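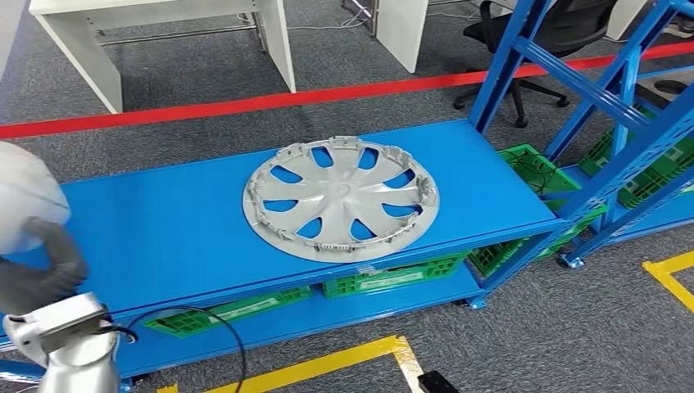
Luswood bond downgrade - what does it mean for us?

ebony_bolger
Wed 7 April
The agency cut the town of Luswood one notch last week and kept the outlook at negative. The letter to residents says borrowing costs "may be affected" and leaves it there. Does anyone know if this changes anything for people who already hold the 10 year notes? I bought a few when they opened them up to locals in August.

wtuhiwai
Your coupon is fixed. You get the same payment as before. What moves is the price if you want to sell early.

ebony_bolger
OK, thanks. I wasn't planning to sell.

flynn_r
It matters more for the next round. The town wants to borrow again for the Costigan Road water main, and whoever buys that debt will want a better rate. That comes out of property taxes or water bills.

cnartey
I think this is being overplayed. One notch is still investment grade. Plesden went down two notches and their next sale filled up in a day.

flynn_r
Plesden had reserves. Luswood spent most of its reserve fund on the bus depot. Page 4 of the budget summary.

cnartey
They spent part of it. The same page says the fund gets topped back up over three years. You can't quote half of it.

flynn_r
The top-up depends on the Panetti lease being renewed and that hasn't been signed. I'll believe it when it is.

agolestani
I did this kind of work for a county for a while. The outlook is the part I would watch. Negative means they could cut again if the numbers don't improve. The agency's report normally lists what would lead to another cut, so look for that section. The town should have the full report at the finance office if it isn't on the website.

wtuhiwai
It's on the website under Treasury, then Disclosures. The link on the front page is dead.

ebony_bolger
Found it. It names the reserve level and the pension payments. It doesn't mention the lease by name, just "one large tenant."

flynn_r
There is only one large tenant.

cnartey
Fine, the lease matters. I still don't see a reason to dump the notes. The minimum was $1000 and most people I know bought one or two.

agolestani
Agree on that. Selling a lot that small usually gets you a poor price anyway. Check what your broker charges before doing anything.

ebony_bolger
Mine wants $100 for a sale. I'm holding. Is the budget meeting open to the public?

wtuhiwai
Yes. Sign up at the clerk's office if you want to speak.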